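Light-wash jeans

Light-wash jeans are denim pants whose indigo color has been reduced to a pale or light blue, either by long wear or by treatment at a factory. They are also called faded jeans or light-blue jeans, although some sellers use "faded" only for pairs with uneven color.

Fading

Denim is usually woven with dyed warp yarns and undyed weft yarns. Indigo stays mostly near the surface of the yarn and leaves a pale core. When the cloth is rubbed, bent or washed, dye comes away and the core begins to show. The loss is greatest on raised areas such as seams, pocket edges and the ridges of creases.

Factory fading is done with stones, enzymes, bleaching agents, ozone or lasers. The methods are often combined. The Koubek guide to garment finishing sorts washes into 5 grades, from raw to near white, and places most light-wash jeans in the fourth. Other guides use different scales, and the names given to the shades vary from one maker to another.

Lower leg and hem

Creases on the lower leg form where extra length gathers above the foot. Over time the folds become whitened along their high points, and the cloth between them stays bluer. A hem may be left to bunch loosely at the ankle, given a slight roll, or turned up into a flat cuff. Soft, worn denim does not hold a sharp fold well and tends to settle into uneven rolls.

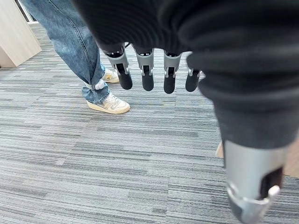

Wear and damage

Begoña Ortuño examined 1,073 used pairs for the Waltomby clothing collection and recorded damage at the hem, knee, seat and pockets. Hem damage was the most common type. It was found mainly at the back of the leg, where long jeans rub against shoes or the floor. Her notes were published in August in three parts.

Care

Light-wash jeans release less dye than dark pairs but can pick up color from other clothes. They are generally washed inside out in cold water with similar shades. Chlorine bleach can weaken cotton and may turn stretch fibers yellow. Rolled hems should be opened before washing to let out lint and grit.

See also

Acid wash
Cuff
Indigo dye
Stonewashing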